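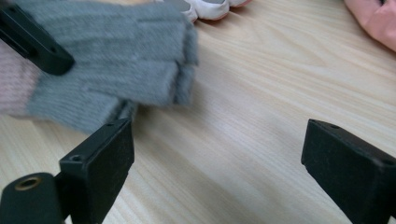

Hi all,

Re the glove and mitt drive, quick one before I head out, sorry for the typos.

Yes to fingerless. Grey ones with the dusty pink cuff are fine, colour change at the cuff is fine, fuzzy is fine. Anything knitted. What we can't use is singles — last winter we had 29 of them and no mates turned up for any. So pair them at home please, cuff to cuff, one safety pin. Don't roll them into a ball, it stretches the ribbing something awful.
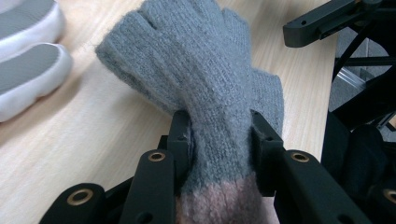 Felted bits are ok too if the hand still goes in. Check the thumb, thats where the holes start. Small hole, darn it. Big hole, keep it for yarn.

Colours, no preference. Greys go first every year but kids like the pinks. Total so far is 108 pairs and we told Fiston we'd have 200 by the end of October, so dig through the hall closet.

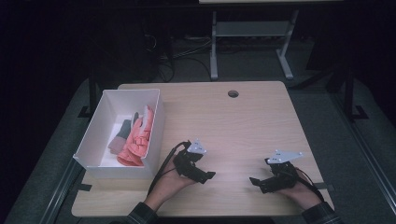 Sorting: open bins only, no lids, soft things laid in loosely so people can see whats there. Toques and scarves go in a seperate bin. Drop-off is the Murkau hall side door, Wednesday, until half past seven. Parking's at the back.

Will answer the washing question tonight — short version, cool water, flat dry.

Cheers

> On Monday the list wrote:
> Do you want fingerless ones this year or only full mitts?
> I have 30 pairs from the Holovko knitters, mostly grey.
> Also should they be washed first, and does pairing matter?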